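# Two Grippers, One Arm, and the Trouble With Looking at Things Up Close

*Simulation bench test, 18 Oct 2024*

The arm did not change during this comparison. The controller did not change either, apart from one gain file. What changed was the tool on the end of it and the position of the camera, and those two items accounted for nearly all of the differences in the logs.

Ashwin Subramaniam set up the test in a simulated home interior at Stekonwood, a small engineering office that evaluates pick-and-place hardware before its clients buy any. The candidates were the Sirnel parallel-jaw gripper and the Winton three-finger adaptive gripper, both supplied as simulation models by their makers. The task was to drive to a piece of furniture, reach it, close on a handle or an edge, and pull. Each gripper ran 1000 attempts, split evenly between cabinet fronts and table-height edges.

## Setup

The room is a furnished interior with hard flooring, a dining table, chairs and a storage cabinet. Collision geometry for the furniture is simplified to convex pieces. Visual geometry is left at full detail, so a mesh can look fine and still collide a little early. Subramaniam measured that mismatch first and subtracted it from the position error before comparing anything.

Three views were logged: one room view and two cameras carried on the robot. The room view was used only for review. The controller never received it.
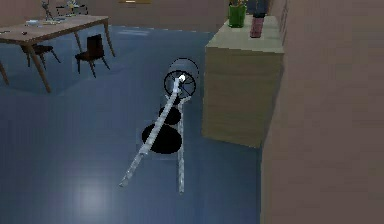
Why run the comparison in simulation when both grippers can be bought?

Cost and repeatability. A physical trial of this size would take weeks of operator time, and the starting pose would drift between runs. In simulation both grippers start from the same joint values with the same random seed, so a difference in outcome can be traced to the tool. Results on contact force still have to be confirmed on hardware.

## The controller

Both grippers ran on the Sundaram controller, version 6, in Cartesian impedance mode. Approach is position-controlled. Inside a set distance from the target, the controller lowers stiffness along the approach axis and waits for contact before closing.

The gain file was the first problem. Sirnel's tool model is light and carries most of its mass near the flange. Winton's puts the finger drives farther forward, and with the Sirnel gains loaded it oscillated on every fast approach. Subramaniam retuned damping for the Winton and left the Sirnel values alone. A shared file that suited both was tried and dropped. It made the Sirnel slow and the Winton only slightly less nervous.

Joint limits mattered more than expected. The Winton is longer, and on low targets the wrist ran close to its limit before the fingers were in place. The planner then picked a second elbow configuration and swung the arm through a wide arc to get there. Those runs counted as valid if they stayed clear of the furniture. Most did. They also took much longer, and the cycle-time figures for the Winton should be read with that in mind.

## Camera placement

The first carried camera sat high on the arm and looked along it. It gives the planner context and a reasonable idea of where large flat surfaces are. Its weakness is occlusion. Any link that crosses the view removes a strip of depth data, and the strip moves with the arm. 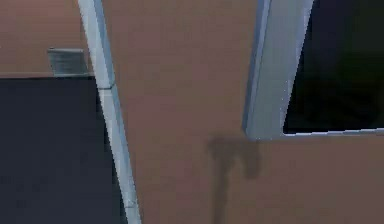
*Carried camera: pale bar at left, wider panel at right, dark shadow on the brown surface below the panel.*

Shadows caused a separate class of error. The edge detector was trained on a mix of rendered and real footage, and it sometimes returned a soft shadow boundary as a part boundary. Raising the gradient threshold removed most of these detections and also removed some real edges on low-contrast fronts. In the end the threshold stayed where it was and a depth check was added after it. An edge with no depth step on either side was discarded unless a second view confirmed it.

Markos Kyriakidis, who maintains the perception code, would have preferred to fix the lighting. "You can turn off shadows in the renderer with one flag," he said. "Then the detector looks great and you have learned nothing about the detector."

The flag stayed on.

## Close range

The second carried camera was a short-range unit. At long distances it contributes little. Near the target it is supposed to take over, and the handoff is where both grippers lost the most attempts.

A large plain surface at close range gives a feature tracker very little to hold. Low-contrast texture is tracked for a few frames, lost, and then found again in a slightly different place. The pose estimate slides sideways along the surface while the reported confidence stays high. A straight border is better, but it fixes position in one direction only. A corner fixes two. 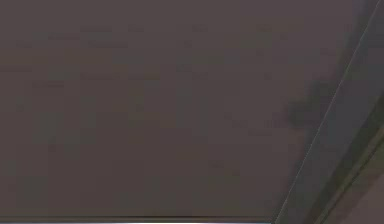 *Close view of a flat surface, with the pale line of the diagonal edge at right.*

Kyriakidis changed the handoff rule so that the short-range camera takes over only when it holds a corner, or two edges that are not parallel. If it has less than that, the controller keeps the last estimate from the high camera and moves in at reduced speed. Handoff failures fell to 19 across the full set for the Sirnel. The Winton improved too, though its wider fingers hid the corner more often and the fallback ran more frequently.

## Grasp results

On thin edges the Sirnel was the better tool. Its jaws close in a plane, the contact point is predictable, and a small sideways error has little effect on the grasp. It did poorly on round knobs, where flat pads made line contact and the knob rolled out during the pull.

The Winton handled knobs without difficulty. It also tolerated angular error well, closing on handles that the Sirnel would have struck with a fingertip. On thin edges its third finger had no useful place to go. Subramaniam wrote a mode that parks it, which helped, at the price of 2 extra planning steps per attempt and a collision shape that has to be swapped during the run.

Force readings are left out of the comparison. The two makers model pad friction differently, and matching the coefficients did not match the behavior. The Sirnel pads are treated as rigid with a friction cone. The Winton pads have a compliant layer whose stiffness is not documented.

## What Stekonwood will use

For cabinet work with bar handles, the office has settled on the Sirnel, with the stock gain file and the revised handoff rule. The Winton stays on the list for mixed hardware, pending a shorter camera bracket that should clear the fingers. A hardware run of both is planned for November, using the same start poses and a printed corner target for the first session. The retuned damping values will be loaded as they are and adjusted only if the arm rings on approach.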